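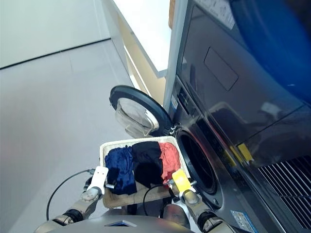

Ticket 1776 – Washer leaves grey smears on clothes, door seal smells
Category: Laundry / front loaders
Status: Open, then Solved (see last entry)
Opened: 12/02/2024

First post

Hi all, hoping someone on the Nestulberg help desk can point me in the right direction. The front loader in our laundry has started leaving greasy grey smears on things. Not every load, and not every item in a load, but when it happens it's always a line or a smudge about as long as my finger, and it feels a bit waxy when you rub it. My good coral top got it twice in a row and I'm pretty cranky about that.

The second problem might be the same problem. There's a smell when I open the door, kind of like a wet dog that's been sitting in the car. It's stronger down low, near the bottom of the rubber.

What I've got: a dark grey front loader, bought second-hand through Bahrami, so no manual and no idea how the last people treated it. I run it mostly on cold with liquid detergent, plus softener in the little drawer. Small loads a lot of the time, because it's just me and I don't like letting the basket fill up.

What I've tried so far: an empty hot wash with a cup of white vinegar (smell went away for two days, then came right back), and wiping the glass. That's it. Any ideas welcome!

Reply from Nestulberg help desk

Thanks for the detail. Waxy grey marks usually come from a build-up of softener and detergent that lets go in bits. Could you check these and report back?

1. Fold back the door rubber all the way round and tell us what's in the fold, especially at the bottom.
2. Pull the detergent drawer right out and look at the underside and up into the cavity.
3. Clean the drain filter.
4. Check the inside of the door glass where it meets the rim.
5. Tell us how much detergent you use per wash.

Please stop using softener while you're testing.

My update, same evening

Okay, I went through the list and yuck.

Door rubber: I folded it back and the bottom of the fold was full of grey slime, with two hair ties and a bit of what used to be a tissue. I'd been wiping the part you can see and feeling very good about myself. The part you can't see was a swamp.

Drawer: the softener section had a blue jelly in the bottom about as thick as a pancake. The roof of the cavity had black spots on it. I scrubbed all of that with an old toothbrush and dish soap, and it took me three goes.

Filter: a 5 cent coin and a lot of fluff. Put a towel down before you open that little flap, and then put another towel down. I only used one.

Door: I opened it as far as it goes and got my hand in from the side with a microfibre cloth. There was a film around the edge of the glass that I'd honestly thought was part of the glass.

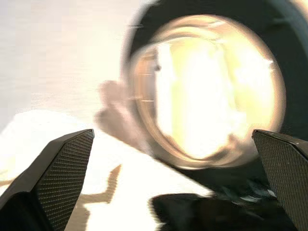 The round glass and its rim, with a hand at the left side.

Detergent: I've been pouring by eye. I measured one of my usual pours and it came to 17 mL more than the line for a small load on the bottle. So there's that.

Reply from Nestulberg help desk

That all fits. Too much detergent and softener on cold washes leaves residue, and the residue collects in the fold. Please run one empty cycle on the hottest setting with a washer cleaner or washing soda, no vinegar this time (regular vinegar can be hard on the rubber). Wipe the fold again afterwards, then do a test load with a few coloured items and no softener.

My update, two days later

Did the hot empty run. I used the Skukormont washer cleaner in the end, as the shop didn't have washing soda and I wasn't driving to the next town for it. Weighed out 300 grams on the kitchen scale, then read the packet properly and saw that was the amount for the really neglected machines. Fair enough, I thought, that's me.

The water looked like dishwater through the door for the first bit – grey with little flakes. After it drained I wiped the fold again and got more slime off, though a lot less than before. I ran a second empty cycle with nothing in it at all to rinse, and that one stayed clear.

For the test load I wanted things I'd notice a smear on, so I picked three: the navy one that's a bit shiny, a black one, and the coral. I figure grey wax shows up on navy and coral straight away, and the black is there because it always came out with that dusty look.

Here's how I set it up, in case anyone else wants to do the same test.

Step 1. Check each piece before it goes in. Take it over to a window and look at both sides. I found one old smear on the coral that I'd missed, so I put a safety pin beside it. That way I'd know it wasn't new.

Step 2. Treat the old marks. A drop of dish soap, rub it in with your thumb, leave it for a quarter of an hour. Don't use the softener bottle as a paperweight for the instructions like I did, I nearly poured it in out of habit.

Step 3. Put everything in the basket and bring it over with the door already wide open. Have a last look inside the drum and along the rubber while you're there.

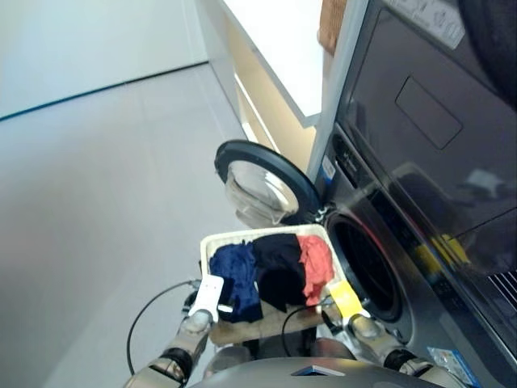

Step 4. Load it loosely. Three things is a small load, so spread them out a bit and make sure there's nothing hanging over the rubber before you shut the door.

Step 5. Measure the detergent. Use the cap, use the line, put the bottle away. No softener.

Step 6. Warm wash, normal spin. Mine goes in at 40 degrees, but check the tags on yours.

Step 7. Take everything out right when it finishes and go back to the same window. Then leave the door ajar and the drawer open a crack.

Results, first test: no new marks on the navy or the coral. The old one with the pin was fainter but still there. The black had one tiny streak on the cuff, maybe as long as a grain of rice. So I wiped the fold again and sure enough there was a thin grey line right at the bottom, near the little drain holes. One of the holes was plugged solid! I cleared it with a cotton bud and a lot of muttering.

Results, second test: same three things, same everything. Nothing on any of them. The pinned mark came out too.

Reply from Nestulberg help desk

Good catch on the drain holes. If they're blocked, water sits in the fold between washes, and that would explain the smell as well. Please keep going without softener for another few loads and let us know whether the smell returns. If it does, the next thing we'd look at is the drain hose.

Last update from me

Eight loads later and I'm calling it. No smears and no wet dog. I wipe the fold after the last wash of the day and leave the door open, and I've put a reminder in my phone to do a hot empty run once a month.

One thing I'm still not sure about is the softener. I do miss it on towels. I tried half a capful on a towel load and nothing bad happened, but I'm a bit nervous to put it back in with the coral. If anybody has a Nekent front loader and has found a softener that doesn't turn to jelly in the drawer, please post the name below.

Happy for this to be marked solved. Thanks heaps for the help!

Status changed to Solved. Comments stay open for 340 hours.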